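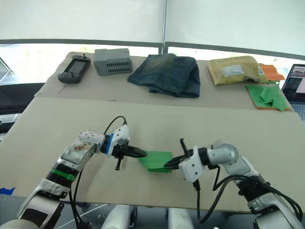

Two robot arms holding a small green cloth between their grippers

Lip sync drift on regional insert after moving playout to IP
Community help > Broadcast and streaming operations > Playout
Posted Jan 16, 2025 by dropframe_dee

We run a regional opt-out of a national channel. The network feed arrives as 1080i/25 over a managed fibre link, goes through a frame synchroniser, then into a Cimura playout server that inserts local news, weather and commercials. Output used to be SDI all the way to the encoder. In July we moved the server outputs to ST 2110, with video as -20 and audio as -30, and kept the same encoder behind a gateway.

Network programming is in sync. Locally inserted programs start in sync and then audio gradually runs ahead of picture. By the end of a long segment it is 44 ms early, measured with a flash-and-beep clip at the encoder input. When the server cuts back to network and then into the next local item, the error is gone and starts to build again from zero.

Things already checked:

The clips themselves are fine. Same files played from a workstation show no error. All are 48 kHz.

PTP lock is reported as good on the server, the gateway and both switches. Domain is the same on all of them.

Audio delay on the gateway is set to 0. Adding a fixed delay just moves the starting point.

The vendor's first-line support suggested a reboot, which changed nothing. They have since asked for logs and the ticket is sitting in a queue. Has anyone seen this after a similar changeover, and is there a setting on the server side I should look at before I start swapping hardware? Organisationally I can get a maintenance window overnight but not much else.

wikar_refugee

We had sync trouble as well when we went to IP. Ours was on a Wikar server, not the one you have. Put an audio delay on the output and adjust it until it looks right. Most viewers won't pick 44 ms anyway. Worth checking your loudness processor too, ours had lookahead enabled and it added a lot.

tallylight

A fixed delay won't fix drift, and the original post says it has been tried. Lookahead in a loudness processor is also a constant offset and it makes audio late. The symptom described is audio early and increasing.

An error that grows during a clip and clears at the next cue is nearly always two clocks. The server starts audio and video together at the cue point, then reads each one out at its own rate. If the video output is disciplined to PTP and the audio engine is free-running or on another reference, the gap widens until the next cue lines them up again. Network programming passes through without being played from disk, so it never shows the fault.

"PTP lock good" on the server status page normally refers to the network interface card. It tells you the card has a valid grandmaster. It doesn't tell you the playback engine is using it. On the Cimura units I have looked after, the audio engine reference is a separate item in the channel configuration, under the I/O page, and after an upgrade from SDI it can stay on the old value. With SDI this was the black burst input. If you unplugged black burst as part of the changeover, it falls back to the internal oscillator without raising an alarm.

I would do it in this order:

1. Open the channel configuration and read the audio reference for every channel, including the backup. Write down what is there before touching it.

2. Play a 600 second flash-and-beep clip with no interruptions and log the offset at the start, the middle and the end. A straight line means a rate difference. A step means dropped or repeated samples, and that is a buffer or network matter.

3. If it is a straight line, set the reference to PTP, restart the channel service and repeat the same clip.

4. Measure again at the gateway input with a 2110 analyzer if you can borrow one. Compare the RTP timestamps on the -20 and -30 flows against PTP time. The audio flow will walk if the server is still at fault. If both flows hold steady, look at the gateway.

The restart in step 3 takes the channel off air for a few seconds. Do the backup first and switch to it before doing main.

Also have a look at the gateway's receive buffer. Ours was a Trurnar box and it could absorb a slow drift for a while and then drop a block of samples, which produced a click. If your operators have logged clicks on local content, it's the same fault seen from the other end.

dropframe_dee

Audio reference was "External" on main and backup. Black burst was pulled in July when we cleared the old distribution amps. The long clip gave a straight line. Changed backup to PTP, restarted the service, reran the clip and the offset was the same at the start and the end. Main is booked for tonight's window. I have added the I/O page to our changeover checklist and attached the measurements to the vendor ticket.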